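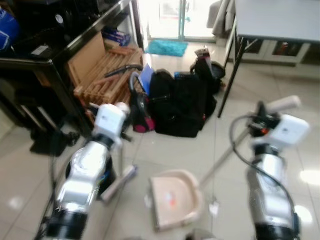
Pre-run checklist, two-arm dustpan and brush trial — gripper comparison, Kilix fingers against Undberg fingers

Checked by Balakrishnan Annamalai, Feb 21, 2022

1. E-stop reachable from where you're standing. OK. I can get to it without stepping between the arms, so I'm happy.

2. Cable slack, right arm. OK, but keep an eye on it. The black cable loops out beside the silver segment and I'd like it tidier before we go to the bigger sweeping motions. Clip ordered.

3. Wrist modules tight, both sides. OK. Left one took a quarter turn on two bolts (my fault, I was rushing on Friday).

4. Grip on the brush handle, left. OK. It's a short handle so there isn't much to hold, and the Undberg fingers like to let it roll. Grip force is at 13 for now.

5. Grip on the dustpan handle, right. OK. Long handle, much easier! The Kilix fingers scored better here in every session so far, and I'd pick them for this side even if the price were the same.

6. Floor clear within reach of both arms. NOT OK on first pass. Bags and the blue folder are too close for my liking, and the vacuum should go back against the wall. Please don't park things behind the arms, everybody — the Suria planner knows nothing about your backpack.

7. Glare. Comment only. Those tiles are glossy and the daylight through the sliding door leaves pale patches right by the dustpan. The Dabbas camera lost the pan edge in 140 of 576 captures last week. I'll try the morning runs with the blind down and see what colour balance does.

8. Speed limit set in controller. OK, still on the slow profile. Leave it there until item 6 is signed.

9. Log recording and disk space. OK, 473 GB free.

Still open: items 2, 6 and 7. Next full inspection is in June, or sooner if we swap fingers again.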